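Can a robot put together a molded plastic stand with poles yet?

Posted by Thepsuriya in Home and Workshop, August

Good evening to all. I hope this is the correct section. English is my third language, so please be patient with me.

I have a small business of rental equipment for parties and markets. We own 66 display stands. Each one is a hollow white plastic base, and into it go poles and some shorter tubes. Before each event my workers put them together, and after it they take them apart again. It is not difficult work, but it is boring and it is hard on the wrists. Last year we did this 1,442 times, I have it from the job sheets.

A salesman came to my shop and told me that a robot with two arms can learn this job in one afternoon. He was very sure. I asked if I could see it done with my own stands and he became less sure. He said he will send a video, and I am still waiting for it.

So I would like to ask people who have real experience. Is it possible now, or in one or two years? I do not need it to be fast. If it worked slowly during the night, I would be satisfied. My worries are these:

The poles are long, and they fall to one side if they are not pushed all the way into the hole.

The base is a strange shape. It does not have two sides that are the same, and my workers turn it many times while they look for the correct hole.

Everything is white. Even I confuse the parts in the evening light.

I must also say that our floor is tile, so we put a plastic sheet below the work to protect the parts from scratches. The sheet moves and makes folds. My nephew thinks this is a problem for a machine. Is he right?

Thank you in advance.

Hernasley

No. Save your money. My sister bought a robot vacuum and it can not even pass over the edge of a carpet. Pay your workers a little more and buy them good gloves.

Branden

Hello Thepsuriya. I will try to give a longer reply. I worked six years in a shop for fixtures and packaging lines, and in the last two years I spent many evenings with two-arm robots. I am not selling anything. I am also not a native speaker, so we are equal.

The short version is that a robot can do parts of your job today, if somebody prepares the place for it. The whole job, from a pile of parts to a finished stand, I would not promise to you this year. "One afternoon" is what it takes to show one movement to a machine. To make this movement reliable takes weeks.

Now your worries, in your order.

Long poles. To grip a pole is easy. To put it into a socket is more difficult than it looks, and the length makes it worse. If the gripper holds the pole near the foot, a very small error of angle at the bottom is a big error at the top, and the weight of the pole turns it inside the fingers. A person feels this and corrects it with the other hand, without thinking. Some robots measure force at the wrist and can do a similar thing, but ask about it directly. If the salesman does not know if his arms measure force, then you know enough about the salesman.

Strange base. This one is easier than you expect, but only if the base always lies in the same position. Screw a few wooden blocks to a table so that the base can sit only one way. It costs almost nothing, and I think that your workers will also like it. If you want the robot to turn the base over by itself, the price and the trouble go up very much. A big hollow part is light, but it is wide, and it hits the arms when they try to turn it.

White on white. Yes, this is a real problem. Cameras have difficulty with a white pole in front of a white base, and if there is strong light the edges disappear. A dark background helps a lot. A ring of colored tape near the foot of each pole helps also, and for people too.

The sheet. Your nephew is half right. A black sheet is good for the color, but if it is shiny, each fold makes a bright line, and the software can believe that this line is the edge of something. The folds also let the parts slide. I would use a matte rubber mat on the table and glue it down.

There is one more thing which you did not ask. Look at how much room there is between the arms and the work. With a tall part in the middle, the two arms can not easily cross, and the cables need space also. In a brochure there is always a small cube on a clean table. Your job is more like this, with poles standing up and arms that must go around them: 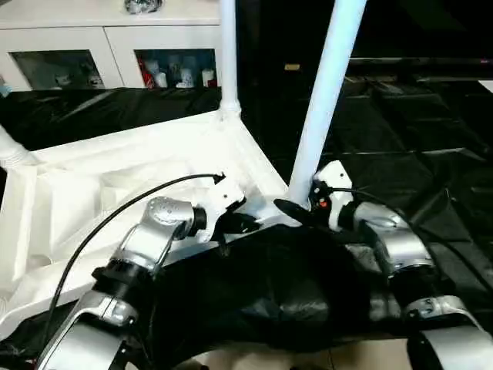
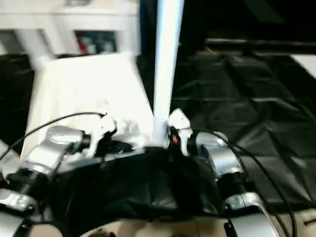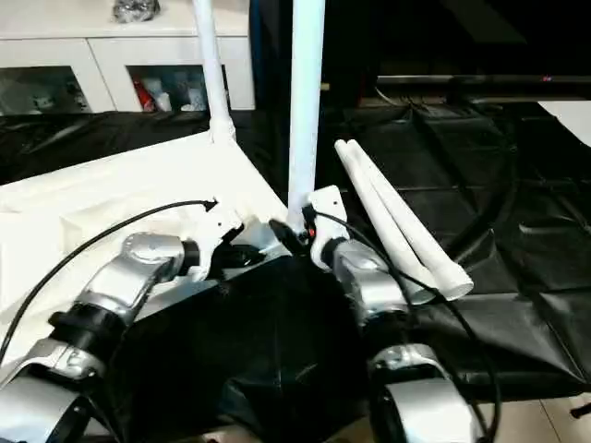 Two silver arms, white poles and black plastic sheet.

If you go forward, take one of your own stands to the seller and ask for 100 attempts in a row, with no person touching anything between them – also not to pick up a dropped pole. Write down each failure and what kind it was. If they refuse, go home. If they accept and over 90 are good, then it is worth to talk about price, and you must still count the hours of the person who fills the table with parts.

For taking apart I am more hopeful. To pull a pole out needs less precision than to put it in, and it does not matter much where the pole lands after. Maybe begin there.

One question for you: do the poles lock with a click, or do they only sit in the hole? If there is a spring button, please write it here. It changes my reply, and not in the good direction.

Thepsuriya

Thank you Branden, this is more than I hoped for. The thick pole only sits in the hole. The thin one has a button, and my workers complain about this button every week. I will make the wooden blocks first, the robot can wait. I will write again when the salesman sends his video.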